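Tracing a grandfather who ran a mill -- where do I look next?

Kheri Ogola
Hello all, I hope it's all right to put this here, I'm fairly new. My mother's father kept the grain mill at Cunness before the family moved away, and all I have is his name on the back of a church program and a story that he lent money to half the valley. I've been through the parish baptisms twice. Is there anything else that would name a miller? I only get one afternoon a month free, so I'd like to spend it well!

Adhiambo Biwott
Welcome, Kheri! Try the land rate books before anything else. Mills were charged separately from houses, so the miller usually gets his own line, and the clerk at Cunness had lovely clear writing (not so the one after him, I'm sorry to say). I found my great-aunt that way after 12 years of looking in the wrong parish. 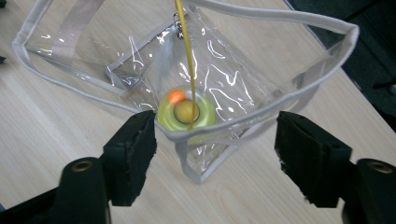 Do also ask for the loose letters, which aren't in the index. They come out in bundles, and you may order 5 at a time. Get your first slip in before ten in the morning if you can manage it -- the wait after lunch can be long.

Mwangi Simiyu
Church program might have a printer's name on the bottom, that can help with a date. My cousin has one from Nivov.

Imani Wanyama
Adhiambo is right about the rate books, but they skip 3 years in the middle, so don't give up if he vanishes for a bit. Mine came back with a different spelling.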